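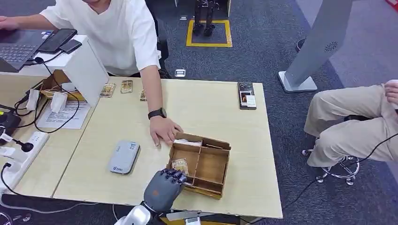 # What happened to the field names?

Project report, local history option

I picked field names because I grew up next to one. The cul-de-sac I lived on in Vevthorpe is called Pinder's Piece, and until I started this project I'd assumed a developer made it up (they make up plenty, there's an Orchard View near us that has never been near an orchard). It's on an estate map from 1770, spelled Pindars Peece, in the same bend of the stream where the garages are now. I was ridiculously pleased.

So the question I ended up with was a simple one. If you take the names people used for their fields in the eighteenth century, how many are still around in any form, and where do they hide?

## Where I looked

I covered three parishes: Vevthorpe, Tanside and Skallarcombe. I'd wanted to do the whole valley but my supervisor talked me down, and I'm glad, as even this much ate most of my autumn. The main source was the estate map and the survey book that goes with it, both in the Nikolovski map room at the university. You have to book, and they only let you bring a pencil. The survey book gives each field a name, an acreage and a tenant, in handwriting that gets steadily worse as the clerk moves uphill. By Skallarcombe he'd stopped crossing his t's altogether.

After that I used the tithe map, the big old Ordnance Survey sheets, street signs, farm sale notices and whatever people would tell me over a gate.
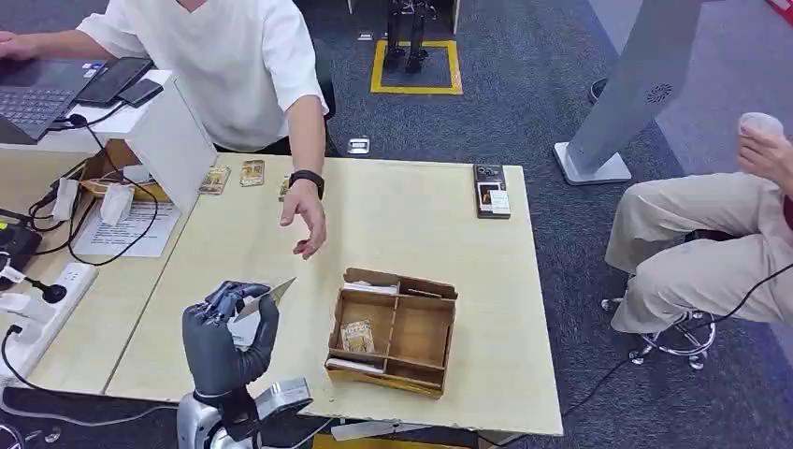
The talking turned out to be the bit I enjoyed most, and also the hardest to write up. A farmer will happily say "oh, that's Long Hungry" about a field and then, when you ask how it's spelled, look at you as if you've asked what colour it smells. I wrote down what I heard and matched it up in the evenings. Some matches were easy. Others I went back and forth on for weeks – is "Cuckle" the same as Cockle Hill, which was two fields over and on the wrong side of the lane? I decided yes in the end, with a question mark in the appendix.

## What the names are like

The survey book has more than 600 names in it and a lot of them are dull. There are any number of Long Closes and Home Fields. But in between you get Labour in Vain, Featherbed, Starve Crow and one in Tanside called simply Why. Rude names about bad soil are a whole category. I put these in a group I called "complaints" and I stand by it.

The other groups were shape, size, crop, animal, owner and "no idea". The last one was bigger than I'd have liked. Old dialect words account for a fair bit of it and I had to leave those to people who know more than me. 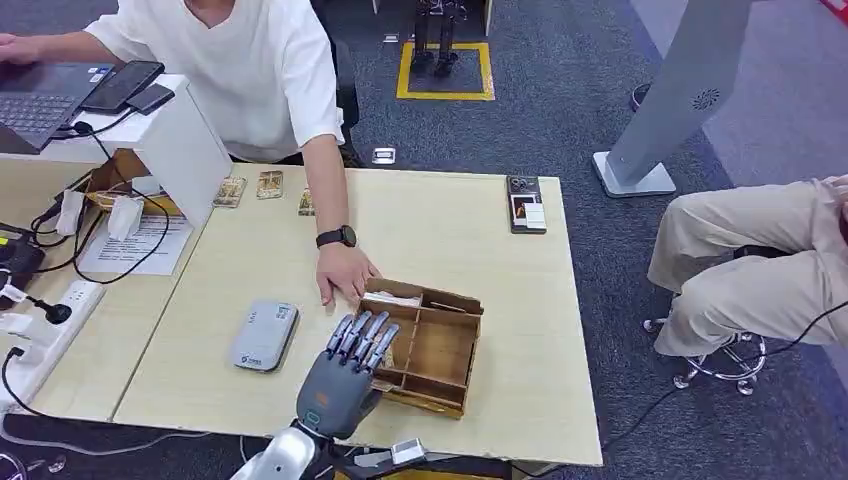 *The divided tray on the table, with a printed card in its front-left compartment.*

## What survives

I counted a name as surviving if somebody living could use it to find the place, or if it was written on a sign or a current map. On that rule I found 30. I'd expected more, and I did go back in October to check I hadn't missed a whole street somewhere.

Tanside did worst. It was mostly built over between the wars and the streets were named after trees. Vevthorpe did better, partly down to luck with one council estate where somebody had obviously sat down with the tithe map. Skallarcombe did best of all, and there the names are hardly written down anywhere. They're in use on the farms, that's all. Sheep get moved from Featherbed to Nether Ing and it goes no further than the kitchen table.

Owner names lasted least well, as you'd think. The complaints did very well indeed! People seem to hang on to a name if it still tells them the field is wet.

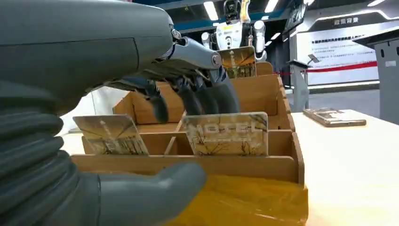

## Problems, and things I'd do differently

I'd start the interviews sooner. I left them until after the map work, so I was turning up on doorsteps just as the evenings got dark, and a few people understandably didn't fancy it. I'd also record them properly, with permission, as my notes are fine for the names but useless for how they were said. Long Hungry has a sort of dropped g that I can still hear and can't spell.

My rule for "surviving" is a bit wobbly too. A street sign that uses a name in the wrong spot got counted the same as a name in daily use by the farm it belongs to. If I carry this on I'll split them. The other gap is the glebe land in Skallarcombe, which the estate didn't own and so the clerk skipped. There's a separate terrier for it at the record office, and I've put in a request to see it.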